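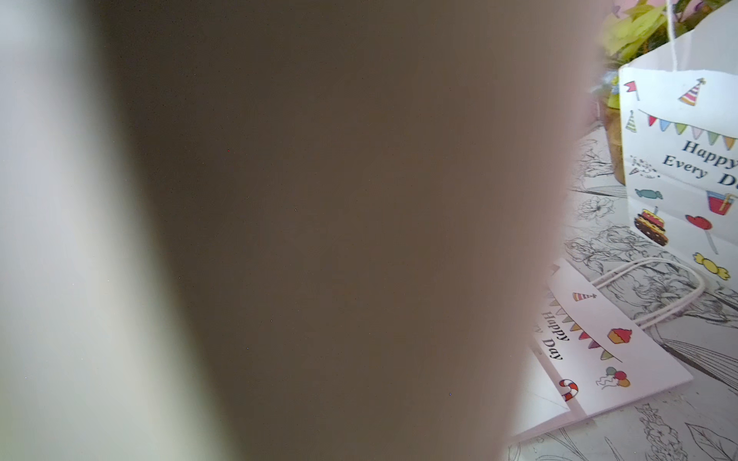
Can a paper gift bag be used more than once?
Most paper gift bags can go around several times if the handles are sound and the bottom fold hasn't split. Store them flat, keep them dry, and take off any tags or tape before putting them away.

Nostomow Opens Its Gift Bag Shelf to All of Grilville, With Free Wednesday Packing Evenings Through June

GRILVILLE – Nostomow, the neighborhood party and paper shop on Borbély Street, is happy to announce Redeck, a gift bag exchange and packing evening that is open to anyone in town who has a birthday, a graduation, a baby shower or a plain old thank-you coming up and would like a nicely packed bag to bring along to it. Redeck begins this June in the back half of the shop, runs every Wednesday from 5:30 p.m. until we get hungry and go home (usually by eight), and costs nothing at all to join.

The idea is a simple one, and we think a good many of our customers have been doing it at home for years. Bring in the gift bags that have been sitting in the hall closet, the ones from last year's party and the year before that, and trade them for bags you haven't seen before. If you've got nothing to trade, come anyway. The shop has set aside 100 new paper bags to get the shelf started, in small, medium and large, and you are welcome to take up to two of them on your first visit.

"My mother had a drawer," said Edit Kozma, owner of Nostomow. "Every bag that came into our house went into that drawer, and every present that left our house went out in one of them. There was a silver bag that went back and forth between her and her sister for so long that they'd stopped mentioning it. When I opened the shop I sold bags all day long and thought about that drawer quite a lot. So now we have a drawer too, only it's a shelf and it's for everybody."

The shelf itself runs along the back wall beside the ribbon rolls and is sorted by occasion, with birthdays taking up by far the most room, as you might guess. Children's prints are down low where children can reach them. Customers who like a busy, cheerful bag will find plenty of party hats, strings of bunting, candy and slices of cake, and the white "Happy Every Day" bags are there too, which have become a bit of a favorite with the staff for the good reason that they don't commit you to any particular day. You can hand one over for a birthday, or a new job, or a cast coming off. Plain kraft bags, solid colors and a small group of very elegant dark ones for grown-up occasions are at eye level, and winter holiday prints will wait in the stockroom until fall.

How the evenings work

Come in any time after 5:30 and put your old bags in the basket by the register. Blair Urquhart, who manages the shop floor, will look them over while you get settled. A bag goes on the shelf if it stands up by itself, the handles hold and nobody has written on it in marker. Creases are fine. Bags that are past it get cut down for gift tags and for the cardboard-backed name cards the children like to make, so please don't be shy about bringing in the tired ones.

From there you pick a bag and take it to the packing table, where there is tissue paper, shredded paper fill, curling ribbon, hole punches, scissors (two left-handed pairs, by popular demand) and tape. Bring your present with you if you'd like to pack it on the spot. Lots of people will prefer to pack at home, of course, and for them we'll send the tissue along folded.

We have also asked Esther Mwakyusa to join us for the whole of June. Esther packed orders at a gift counter for 18 years, and she has very kindly agreed to sit at the end of the table and show anyone who asks how she does it. Her method, shared here with her permission, goes like this:

Open the bag all the way and press the bottom fold flat with your hand inside it. Cut a piece of card to the size of the bottom and drop it in, particularly if the present is a jar, a candle or a book. Put a loose ball of tissue in each of the back corners. Set the heaviest thing in the middle and let the lighter things lean against it. Then take two sheets of tissue, pinch each one in the center, give it a shake so that the points fall outward, and tuck it in pinched side down. Stop there.

"People want to keep adding," Esther said. "They put in four sheets, five sheets, and then the handles won't meet and they're cross with the bag. Two is plenty. If it's a very big bag I'll allow you three."

On the matter of ribbon, she ties the handles together once with a short piece and leaves the ends long enough for a tag. On the matter of glitter, she would like it kept at the other end of the table.

Party bags for bigger groups

We get a lot of questions about party bags for classrooms and for children's birthdays, which are a different sort of job altogether, and so the second hour of each evening is given over to packing in quantity. You can reserve a stretch of the table for up to 16 party bags at a time by calling or stopping in before noon on the day. Please bring your own fillings. The shop will supply the bags, tissue and tags at no charge for the first batch, and at our ordinary shelf price after that.

Darmawan Chong, a parent of three in Grilville, tried it out with us during a practice run this spring and was good enough to tell us frankly how it went. "I'd always done them the night before on the kitchen counter, and I'd always run out of something," he said. "Having a long table made all the difference. We opened all the bags first, lined them up, and then my kids went down the row with one thing each. My youngest did the stickers. He did miss a few bags, so we sent him down the row again, and he was thrilled to be asked."

Darmawan's advice to other parents, which we're passing on gladly: put the candy in last so that it isn't crushed, write the names on the tags before you tie them on, and make up one spare bag for the brother or sister who turns up at the door.

Plants, coffee and a place to sit

Regulars will notice that we've moved a few things around. The card spinner has gone up front and the potted plants have come in off the windowsill to make the back of the shop a bit friendlier in the evenings. There will be coffee, decaf coffee and lemonade, and a plate of something baked for as long as it lasts. Aisyah Ismail, who runs the register on Wednesdays and has been quietly asking for an evening like this ever since she started with us, will be keeping a notebook of requests by the door. If there's a print or a size you can never find, write it down. The tall narrow bags for bottles went on the order sheet after just such a request, and they're due in before the end of the month.

"I've watched people stand in front of the bags for ages trying to choose," Aisyah said. "They tell you all about who it's for. You hear about the grandmother, you hear about the teacher. I thought it would be nice if they had a chair and could tell each other."

The space at the back is small and seats some 90 minutes' worth of patience, as Edit likes to say on a crowded evening, so if the table is full when you arrive, have a look around the shop and we'll call you over as soon as a chair opens up. Children are very welcome with a grown-up. The back door on the parking lot side has no step and is the easier one for strollers and wheelchairs; it will be unlocked during all Redeck evenings.

What to bring

Paper gift bags in any size, clean and folded flat. Tissue paper, if it's smooth enough to use again (we have an iron, and Blair is surprisingly fond of using it). Ribbon in lengths longer than your forearm. Gift boxes with their lids. Please leave cellophane bags and used wrapping paper at home, as we don't have the room to sort them.

Bags can also be dropped off during regular shop hours if the evenings don't suit you. Ask at the register for a Redeck slip, which lets you pick out the same number of bags whenever you're next in, with no hurry about it.

If the June evenings go well, Edit hopes to continue them into the fall and to add one devoted entirely to wrapping awkward shapes, beginning with the umbrella.

About Nostomow

Nostomow is an independent party and paper shop on Borbély Street in Grilville, selling gift bags, cards, ribbon, tissue, candles and tableware for celebrations large and small. The shop is owned by Edit Kozma and is open Monday through Saturday.

Media contact: Blair Urquhart, Nostomow, Borbély Street, Grilville. Reporters and photographers are welcome at any Redeck evening and are asked to let the shop know by lunchtime so that a place can be kept at the table.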